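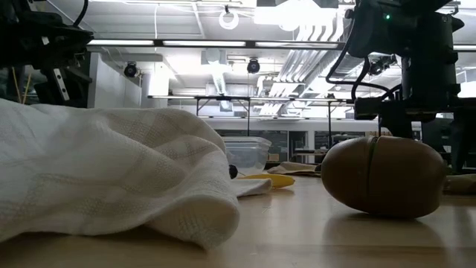

Figure 1. Towel and egg on a wooden table.

4.2 What people told me about laundry and shared kitchens

I went into the Stidia interviews thinking I'd hear about rent, and mostly I heard about dish towels. Seven households in the building share one kitchen per floor, and I sat down with six of them in February, usually after supper when people were willing to talk (and feed me!). My first question was always who washes the towels. Three people laughed before I'd finished asking it.

Ruth Haworth, who read my early notes, thought I was making too much of this, and she may be right. But the towel answers matched the later ones on trash and noise so closely that I moved the question to the top of my sheet and kept it there. Folks who said "whoever gets to it" also said that about the stairs. Folks who named a person had a schedule taped up somewhere.

The Husar building was a different story, with a laundry room on every floor and hardly any shared cloth at all. I'd expected fewer arguments there. I got longer ones, nearly all about dryer time, and I come back to those in Section 5.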